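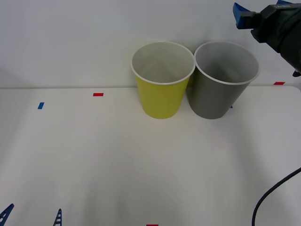
Two paper cups side by side on a white table.

Search tips Enter keyword Go

Keeping fraud out of the household paperwork

May
By the Costello Home Pages desk

Most of the fraud that reaches an ordinary house comes in through the letterbox, the phone or the email inbox. Some of it is aimed at people who run a small business from home: a loan taken out in the firm's name, a grant claimed with somebody else's details, an invoice that looks right apart from the account number. The tips below are for the kitchen drawer and the back-bedroom desk. None of them needs special software.

Post

Open post the day it arrives, including the dull envelopes. A letter thanking you for a loan application you never made is often the first sign that your name has been used, and it tends to look like junk mail. Put anything you don't recognise in one place and deal with it the same evening.

If a lender writes to you about a loan you know nothing of, don't ring the number printed on the letter. Find the lender's number yourself, from an old statement or from its own website, and ask for the fraud team. Write down the time of the call and the name of the department. Ask for a reference and copy it on to the letter in pen.

Post for previous occupants should go back in the box marked "not at this address". If letters for a company you have never heard of keep turning up, somebody may have registered a business at your house. Readers in Givden wrote to us about this last year, and several of them had been throwing the letters away for months. Keep a few unopened as evidence and report the address to the company register. There is a form for it.

If you live in a flat with a shared hall, fit a lockable box or ask the landlord for one. Post left on a radiator shelf is there for anyone to read.

Shredding

A cross-cut shredder is better than a strip-cut one. Strip-cut paper can be laid out and read by someone with patience. Small cross-cut machines jam if you feed them thick card or anything with a window in it, so tear the window out first. Oil the blades when the motor starts to sound laboured. Use the proper oil or the ready-oiled sheets, and never a spray can, as the vapour can catch.

What to shred: bank and card statements past the date you need them, payslips, old cheque books, delivery labels, pre-filled application forms, expired bank cards (cut through the chip first). What not to shred: anything to do with tax that is still within the period you have to keep it, loan agreements that are still running, and anything connected with a dispute. Check the keeping period before you start. It is longer for the self-employed than for people on a wage.

Shreddings can go in the compost if there is no plastic in them. Mix them with grass cuttings or they mat together. They also light a stove well, but put only a handful in at a time.

Files

One lever arch file for each tax year is enough for most home businesses. Use dividers for sales, purchases, bank, wages if you pay any, and loans or grants. The loans section wants more care than the rest. If you borrowed money for a stated purpose, keep the application, the offer letter and the receipts showing where the money went, all together and in date order. People get into difficulty years later when they spent the money properly but can't show it.

Put borrowed money in a separate account if your bank will let you open one without a fee. Pay the bills it was meant for from that account and nothing else. A loan for shop fittings shouldn't pass through the account that pays for the family holiday. If you have already mixed them, go back through the statements now with a highlighter and mark which payment was which, while you still remember.

Till receipts fade. Photocopy or scan anything over 200 pounds within the week, and staple the copy to the original. Don't keep till receipts in plastic wallets, which make the fading worse. A paper envelope in a cool drawer is better.

The Draltari box file, the one with the spring clip, holds more than it looks as though it should, but the clip weakens if the box is overfilled. Stop when the lid needs pressing down.

Filling in forms

Never sign a blank or half-completed form for somebody else to finish, even an accountant or a relative. The person who signs is the one who answers for it. Read the staff numbers and turnover figures before you sign, and check them against your own books.

Be wary of anybody who offers to get you a loan or a grant for a share of the money. The usual approach is friendly. They say everyone is claiming it, that the figures are never looked at, and that they have done it for others on your street. Figures are looked at, sometimes a long time afterwards. A genuine adviser will charge a set fee, put it in writing, and will not mind if you ask somebody else.

Take a copy of every application before you post it or press send. On a computer, print to a file if you have run out of ink. Put the date in the file name.

Phone and email

A call that asks you to move money is a fraud. Put the phone down. Wait a few minutes, or use a different phone, before ringing your bank, as some callers hold the line open and play a dialling tone.

When a supplier emails to say its bank details have changed, ring the number you already hold and ask. Do this for small bills too. A reader in Wademach paid a timber merchant's invoice to the wrong account and got back all but 46 pounds of it, but only after ringing the bank within the hour. For a new supplier, send 1 small payment first and ask them to confirm it has come in before you send the balance.

Give each account its own password. If you must write passwords down, use a notebook kept well away from the computer, with nothing on the cover to say what it is.

Credit records

Check your credit record twice a year. It costs nothing. Look for addresses you have never lived at, searches by lenders you haven't approached and accounts you don't recognise. If you trade as a limited company, check the company's record as well, and look at the list of directors while you are there.

If you find something wrong, write to the credit agency and to the lender on the same day. Keep to the facts and enclose copies, never originals. Second-class post is fine if you get proof of posting at the counter.

A drawer for the lot

Keep stamps, envelopes, pen, stapler, highlighter and the fraud numbers for your bank in one drawer. A pack of 100 plain envelopes will last most houses well over a year. Tape the numbers to the inside of the drawer front where they won't get covered up.

Recent tips

Getting a stuck key out of a filing cabinet
What to keep after a house move
Descaling a kettle in a hard water area
Drying out damp documents
Sharpening scissors and paper trimmers
Storing paint tins over winter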